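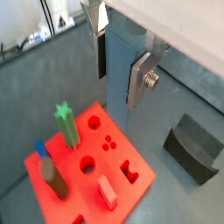
A reader in Stasley wrote to me after the first edition to say that her sourdough never rose in winter, and was my chapter on flour to blame? Fair question! I'd given flour 35 pages and warmth barely a paragraph.

Print this page | E-mail this page

Chapter 4: Dough and Temperature

So let's put that right. I learned to bake in a freezing kitchen in Stikby, where a loaf started at breakfast might be ready by supper - or might not. Yeast is alive, and it slows down when it's chilly. At 20 degrees it plods along quite happily, and most of the timings in this chapter assume that. Before you read on, put a thermometer where you usually leave your dough and jot down what it says.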